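Friday, March 8, 2019

Glue trials, day 5. The Kouris hide glue gelled in the pot again before I got the second joint closed. Soaked 88 g overnight, same as last time, and the shop was cold, same as last time. There may be a pattern. The Imow batch stayed open longer but smells like a wet dog's opinion of July.

Clamped the Nullow strips anyway, 300 mm overlap, and left them alone — the hardest step in the procedure.

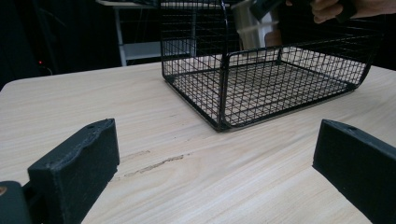
Wire basket, bench top.

Dulteck invoice came: 1050 for the new glue pot, lid extra. Who sells a pot and a lid separately? Not paying for the lid until they answer my email.

Next: warm the parts first, as the label has been saying all along. Check the clamps Monday. Whoever has the good brush, put it back.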